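Loltex Audio Support – Ticket history
Subject: Left channel drops out on album masters, Hermans playback chain
Status: Resolved
Opened by: Oriana Medina
Assigned to: Iddrisu Yakubu
Priority: Normal

Problem as reported
Left channel drops out for a fraction of a second on the Clollusden album masters. Heard on tracks 3 and 5, in the listening room only. Files were delivered by Budelance as 24-bit WAV, 96 kHz. Band wants approval copies by Saturday.
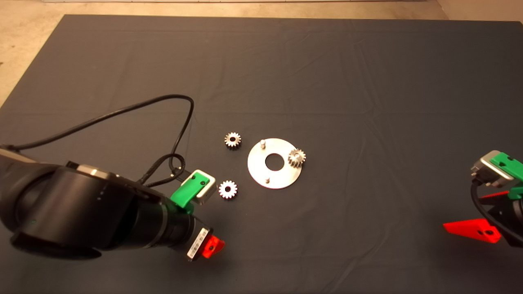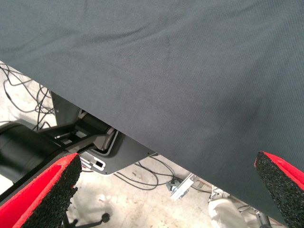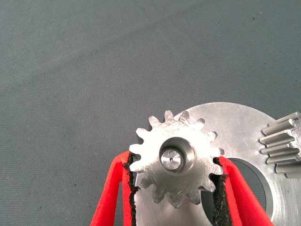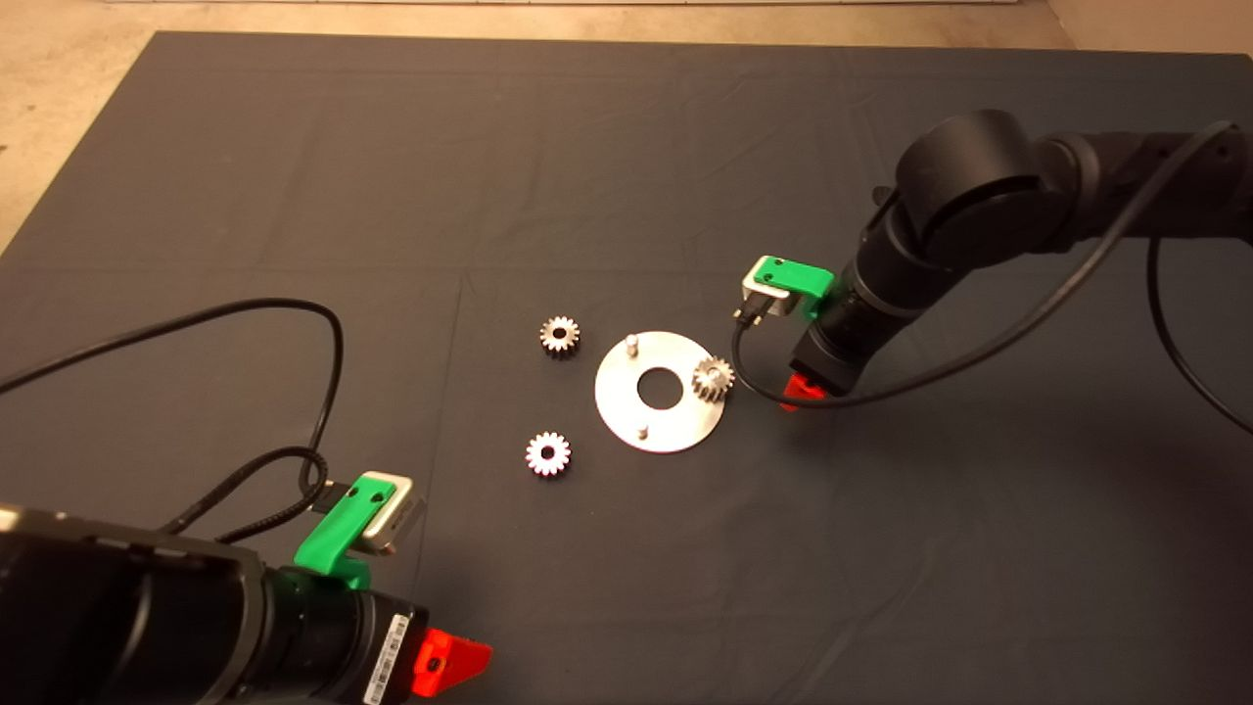 Attachments 1 to 4. Gear on plate in 1 and 4, gear held in gripper in 3, cloth and gripper fingers in 2.

Iddrisu Yakubu, 9:10
Please confirm the playback path and whether the dropout falls at the same time code on each pass.

Oriana Medina, 9:32
Path is workstation, USB, Hermans converter, balanced XLR to the monitors. Track 3 drops in the second chorus, right where the bass comes back in. Track 5 is less regular. Sometimes it plays clean. I have not heard it on headphones from the laptop, but I only tried once.

Iddrisu Yakubu, 9:40
Open track 3 in the editor and zoom in on the left channel at the chorus. A digital dropout in the file shows as a flat line at zero or a step in the waveform.

Oriana Medina, 10:05
Nothing flat. Both channels look continuous. Checksums match the delivery sheet for all tracks.

Iddrisu Yakubu, 10:11
Files are good. Remaining candidates are the buffer, clock, converter output and cabling. Steps, in this order:
1. Raise the playback buffer to 1024 samples. Play track 3 twice.
2. Set the converter to internal clock. Play again.
3. Swap left and right XLR at the converter end only. Play again.
Change one thing at a time and put it back before the next step.

Oriana Medina, 11:20
Step 1: no change.
Step 2: it was on external clock with nothing connected to the clock input. Set to internal. Track 5 is clean now, 3 plays in a row. Track 3 still drops.
Step 3: dropout moved to the right monitor.

Iddrisu Yakubu, 11:28
Two separate faults, then. Leave the clock on internal – do not put that one back. The second fault is upstream of the cables, so the monitors and XLR leads are cleared. Does track 3 drop if you turn the converter output down by 5 dB and make up the level at the monitors?

Oriana Medina, 11:51
No. Clean at -5. Comes back at full output.

Pylyp Kravets, 13:15
Taking a look for Iddrisu. A level-dependent mute on one channel matches the output protection relay. Older firmware on this converter trips too early on sustained low end, and the chorus on track 3 has a long synth bass note under the kick. Firmware version is under Setup, last page.

Oriana Medina, 13:24
Version 2.

Pylyp Kravets, 13:30
Install version 3. Power the unit off at the rear switch after the update, wait 13 seconds, power on. Clock setting will return to external after the update, so change it again before testing.

Oriana Medina, 14:42
Updated. Clock set to internal. Full album played at full output with no dropout. XLR leads are back the right way around. Kobe Brouwer from the band listened to track 3 and has no complaint about playback. He now wants the snare down, but I will take that up with Lies Smits at Budelance.

Iddrisu Yakubu, 14:50
Mix changes are outside this ticket. Cause recorded as clock source misconfigured and relay threshold in firmware 2. Closing. Reply within 5 days to reopen.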